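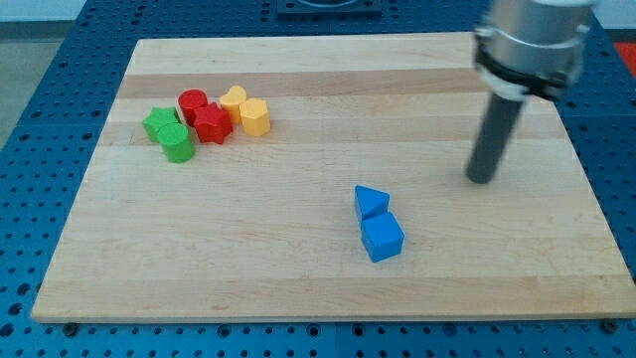
For my project I wanted to find out how people decide what bread to buy, and whether the price on the shelf matters as much as everybody says it does. I picked bread mostly since I work weekends at a bakery counter in Clarau and had a ready supply of people to pester.

I handed out a one-page survey at two stores, the one where I work and a bigger grocery called Peixoto on the other side of town. I printed 540 copies (way too many, my printer still hasn't forgiven me) and got 17 percent of them back. My teacher told me that's pretty decent for a paper survey, so I'll take it!

The first question asked people to rank price, taste, freshness and habit. I was sure price would win. At Peixoto it did, but only just, and at our counter habit came out on top by a mile. A lot of people wrote little notes in the margin, like "my mom bought this one" or "the kids won't eat the other kind." I loved those notes and ended up reading them all twice.

Then I tried a small experiment. For 8 days we put the rye loaf at eye level and moved the white loaf down to the bottom shelf. Rye sales went up a bit – less than I'd hoped – and the white loaf sold pretty much the same as ever. People just bent down and got it. One customer told me off for making her do it.

There are problems with all this. The survey question about income was worded badly and half the people skipped it, so I dropped it. I also ran the shelf test in January, when everybody is eating healthy for a couple of weeks, and that probably helped the rye.

If I did it again I'd add the store in Murier, where the crowd is younger, and I'd start asking before noon. By four o'clock people want to get home and they'll check any box you put in front of them.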